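Winter Layup Inspection: 18-Foot Fishing Boat "Rurby"
Domari Lake, Presteo Boat Storage, Bay 2
Walked through on January 9, 2019
Inspected by Thaddeus Gallagher, comments for the owner, Ashok Bajpai

Ashok, I went over the boat from bow to stern and wrote down more than you probably wanted, as usual. Each line is marked OK, WATCH, FIX or NOT CHECKED. OK means I'd leave it alone. WATCH means it will do for now but I'd like you to look at it again in spring. FIX means please don't launch until it's taken care of, and I do mean that kindly! I've kept the same order as the sheet Manju Jaiswal uses for all the storage customers, so you can lay it beside last winter's.

HULL AND DECK

1. Hull bottom, keel to chine: OK
A few trailer bunk scuffs on the port side, all in the paint. I ran my hand along every rivet line I could reach and felt nothing loose.

2. Transom and motor mount bolts: OK
Tight, sealant still soft and holding. I pushed down on the lower unit with a good bit of my weight and the transom didn't flex.

3. Old transducer screw holes: FIX
There are two holes left over from the previous sonar, just below the waterline on the starboard side. Somebody filled them with what looks to me like bathroom caulk, and I was able to pick a piece of it out with a fingernail. Please clean them all the way out and use a proper marine sealant made for below the waterline. If you don't feel like lying on your back on the concrete in January (I wouldn't blame you one bit), Satish Maurya can do it when he does the trailer bearings.

4. Drain plug: WATCH
The plug itself is fine and the rubber is still springy. What I'd like is a spare, tied to the key float or tucked in the glove box. I have fished with a rag in a drain hole exactly once.

5. Casting deck carpet and hatch lids: OK
The rear hatch hinge squeaks like a door in a scary movie, but it holds. A little silicone spray would do wonders.

6. Pedestal seat bases: WATCH
Front seat has some wobble. The screws are snug, so I think the bushing is wearing. Comfortable enough to sit in, not something I'd want a grandchild spinning around on while we're under way.

BATTERIES AND WIRING

7. Starting battery: OK
Resting voltage was good and the terminals were clean. You'd already put it up on a board, thank you.

8. Trolling motor batteries: WATCH
One of the pair is reading lower than its partner. It may only want a long, slow charge. Give it a full day on the Bansal charger, let it rest overnight, and test again before you spend any money. If it still lags, I'm sorry to say you should replace both together, and I know that's an unhappy bit of shopping.

9. Battery hold-downs: FIX
The strap on the starting battery has a tear at the buckle. New straps are cheap and you can get them anywhere that sells tackle.

10. Fuse on the sonar power lead: FIX
This one I want you to read twice. The fish finder lead was running through a 20 amp fuse, and the label on the lead itself asks for a much smaller one. The fuse is there to protect that thin wire, and with the big one in, the wire could get very hot before anything let go. I pulled it and left it in an envelope on the driver's seat. Please look up the correct size in the manual and put that in, and keep a couple of spares in the glove box.

11. Wire runs under the gunwale: WATCH
Mostly tidy. Around the livewell timer, though, the transducer cable and the trolling motor cable are zip-tied together in one fat bundle, and I suspect that's where your snowy screen has been coming from all summer. Try separating them. A few inches of daylight between the two can clean up a picture quite a lot, and it costs you nothing but some new zip ties and a sore back.

12. Connectors behind the dash: OK
No green crust on anything. I put a small dab of dielectric grease on the ones I opened.

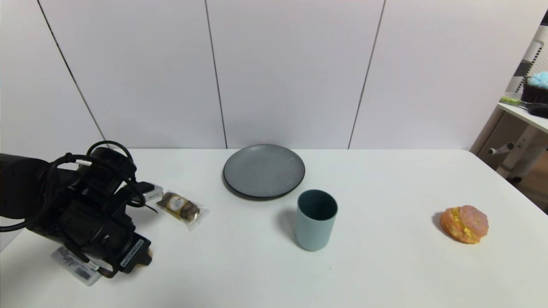
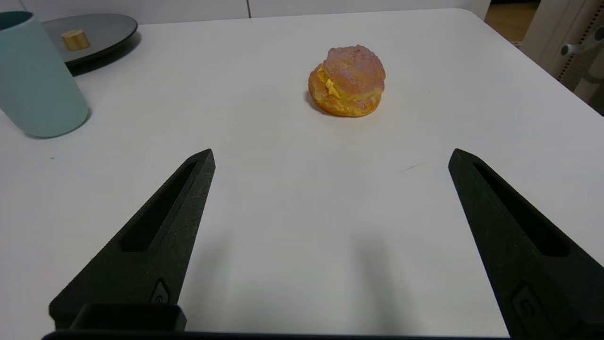

SONAR, CHARTS AND NAVIGATION

13. Display bracket and knobs: OK
Holds its angle. I'd take the display home for the rest of the winter if you haven't got a cover for it. The storage building gets down below freezing at night and Bimla Kandpal at the front desk tells me that they've had a few mice.

14. Display power-up: OK
Started right up, no dead lines across the screen, touch and keys both responding. Your waypoints are still there. Please, please copy them to a memory card before you run any software update. I lost eleven years of brush piles that way and I am still a little sore over it.

15. Transducer face and bracket: WATCH
The face has a film of dried scum on it. Wipe it with a soft cloth and mild dish soap, no scrapers and no solvents. The bracket is riding slightly nose-down, which could explain why you lose bottom above idle speed. Set it level with the hull when the boat is level on the trailer, then take it out and see how it reads. You may have to fiddle with it a few times. Everyone does.

16. Lake map card: NOT CHECKED
No card in the slot. I assume it's at your house. If it isn't, let's hunt for it before August, when you'll want those contour lines for the deep summer fish.

17. Navigation lights: FIX
Red and green at the bow are fine. The white stern light comes on only when you wiggle the pole in its socket. I cleaned the pins and it got better, but it still cut out on me when I shook it. Replace the socket. You are often the last boat in at night, and I'd like the others to see you.

18. Compass: OK
Has a small bubble. Mine does too.

BILGE AND LIVEWELL

19. Bilge pump: OK
It's the 600 gallon-per-hour model and it moved a bucket of water out without complaint. I pulled a wad of fishing line and half a rubber worm out of the strainer, so do give that a look every so often.

20. Float switch: FIX
Pump runs from the dash switch but the float doesn't wake it up when I lift it by hand. Could be the switch, could be the connection down in the sump, which is wrapped in ordinary electrical tape. I'd replace both while you're in there, and use heat-shrink connectors with the glue inside.

21. Livewell hoses and clamps: OK
Blown out and dry. One clamp has surface rust and can wait.

MOTOR AND FUEL

22. Engine hours: 122
Written down for your log. You'll be ready for a new water pump impeller this spring going by how long that one has been in there, hours or no hours.

23. Fuel line and primer bulb: WATCH
The bulb is getting stiff and has small surface cracks when I squeeze it. No smell of fuel and no drips. I'd change the whole line when you do the fuel filter and be done with it.

24. Fuel treatment: NOT CHECKED
I couldn't tell whether you had added stabilizer. Drop me a note so I can fill in the sheet.

25. Kill switch and lanyard: OK
Pulled it, and the circuit opened as it should. The clip on the lanyard is nice and strong. Wear it, my friend! I saw it hanging on the rod holder all last season.

26. Propeller: OK
A couple of nicks in one blade that a file will take care of. No fishing line behind it, which was a pleasant surprise.

SAFETY GEAR

27. Life jackets: FIX
The adult ones are in good shape apart from a bit of mildew, and soap and an afternoon on the clothesline will take care of that. The child's jacket has a broken zipper, and it's too small now for the child in question anyway. Bring him along to try on the new one so we know that it fits.

28. Throwable cushion: OK
Please keep it where someone could grab it. It was at the bottom of the rear locker under two anchors and a rain suit.

29. Fire extinguisher: WATCH
Needle is in the green and the pin is in place. The bracket is cracked on one side, so it would likely jump out on a rough day.

30. Horn and whistle: OK
The horn is very loud indoors. My apologies again to Bimla.

31. First aid kit: WATCH
Somebody used up all the bandages and put the empty box back. I name no names.

BEFORE YOU LAUNCH

The FIX items are 3, 9, 10, 17, 20 and 27. I'd start with number 10 and number 3 and take the rest in whatever order suits you. Satish has time set aside for the trailer bearings already, so if you want him to handle the screw holes and the float switch on the same visit, leave word with Manju and she'll write it on his card. I'm glad to come back and recheck the wiring once the fish finder is in for the season, and if you feel like taking me out for crappie afterward I won't put up much of a fight.

Second walk-through: not yet scheduled
Envelope with fuse left on driver's seat: yes
Keys returned to front desk: yes

T. Gallagher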